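**Tool-less chassis** (also *screwless case* or *tool-free case*) is a trade term for a desktop computer enclosure whose covers, drives and expansion cards are meant to be removed by hand, with clips, latches and sliding tabs doing the work of screws. The term has no agreed definition. Makers have applied it to cases that need no driver at any stage of service and to cases in which only the side panel comes off without one. Writers on computer repair have tended to treat the word with caution.

## Terminology

"Tool-less" usually refers to the parts a buyer is expected to replace, such as the cover, the drives and the add-in cards. Motherboards are nearly always left out of the claim. They are fixed to the case with screws or standoffs even in models sold as fully screwless, and most processor coolers need a driver as well.

In *The Open Case*, a short survey of office desktops, Fionnuala Tully proposed that the word be kept for machines in which memory, storage, cards and power supply can all be swapped by hand. By that test few of the models she looked at qualified. The parts maker Brakum used "tool-less" in its catalogs for any case with a thumbscrew on the cover, which Tully called "a generous reading of the word." Neither usage has become standard.

## Construction

A typical office tower is serviced lying on its side with the panel off, so that the board faces up. Parts that a technician is supposed to touch are often made in a contrasting color, commonly blue or green, though the code is not consistent between makers and sometimes not within one maker's range.
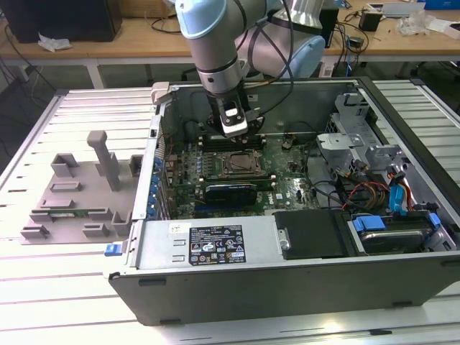 *Open desktop tower with blue expansion-slot clips along the rear bracket area and blue tabs at the drive in the lower right.*

### Expansion-slot clips

Cards are normally held at the rear bracket by one screw each. Screwless designs replace the screw with a plastic clip, either one per slot or a single hinged bar that closes over all of them. Individual clips are easier to work with when only one card is being changed. The usual complaint is that they hold the bracket less firmly than a screw, so that a heavy graphics card can shift when the computer is moved.

### Drive mounts

Hard drives are held in trays or by side rails with squeeze tabs. The Jarcombe rail, a snap-on type sold in pairs, was described by its maker as good for "a lifetime of use." No test supporting the phrase was ever published, and the wording was later dropped. Rails are seldom interchangeable between brands, and a machine bought secondhand may arrive without the spare set.

### Drive cages

In many compact towers the drive cage sits over part of the motherboard and has to be swung up or lifted out before the memory can be reached. Sales material generally counts this as a feature. It can also be seen as the cost of a case that is too small for its contents, and cables routed through the cage often have to be unplugged before it will move, which the printed instructions do not always mention. 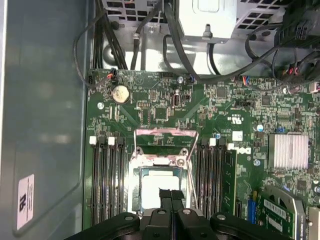 The board underneath is rarely changed by any of this. Memory modules have long been held by end latches, and the coin cell that keeps the clock running sits in a holder, so neither owes anything to the design of the case. Both are nonetheless listed as "tool-free service points" in some brochures. Front-panel leads and power connectors are likewise pulled by hand in almost every desktop, screwless or not.

## Claims about service time

The main argument for the screwless case is speed. The figures behind it are thin. The most quoted comes from a Lorente brochure, which stated that a drive could be replaced in 24 seconds against 196 seconds in a conventional case. It did not say who did the work, how often it was repeated, or whether the clock was running while the cables were reconnected.

A more careful trial was run in March by Tincuța Ilie at the Flelldale repair workshop, using 51 office towers of mixed age. Ilie found that opening the cover was clearly faster without screws, but that the gain on a complete memory or drive swap was small. Most of the time went to cables. She also recorded several broken clips, nearly all on older machines, and noted that a lost screw is easier to replace than a snapped tab. Her report has been criticized for leaving out machines with full-size graphics cards.

A claim that screwless cases can be opened over 400 times without wear appears on a number of retail pages. Its origin has not been traced.

## See also

- Drive bay
- Motherboard standoff
- Thumbscrew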